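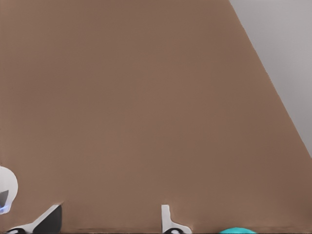 A plain brown tabletop, mostly bare, with the top of a small teal object at the bottom edge.

Do you need a special cleaner for every table?

I doubt it. Walk down the cleaning aisle and you'll find a spray for wood, a spray for laminate, a wipe for "daily shine" and a cream that claims to feed the surface. Tables don't eat. A sealed top has a finish over it, and the finish is all you're ever cleaning.

What I use: a few drops of dish soap in a bowl of warm water, a cotton cloth wrung out hard, then a dry cloth. For a spray bottle, 700 ml of water and a small squirt of soap will last you weeks. More soap leaves a film, and then you're back in the aisle buying something to take the film off.

Vinegar gets recommended for everything. I wouldn't put it on stone, waxed wood or anything you'd be sorry to dull. Baking soda paste is a mild abrasive, whatever the blogs say, and on a glossy top it can leave a cloudy patch.

White rings: try a hair dryer on low, kept moving, before you try mayonnaise. My neighbor Nidia Tello swears by the mayonnaise and leaves it on for 12 hours. Her ring did fade. Mine faded too, over a week, with nothing on it at all, so draw your own conclusions.

Sticky patches that come back after washing are usually old polish. Wipe with mineral spirits on a rag, window open, and test under the edge first. Let the rag dry flat outdoors before you throw it out.

Felt pads under lamps and bowls are worth the money. Coasters too, if you can get anyone to use them.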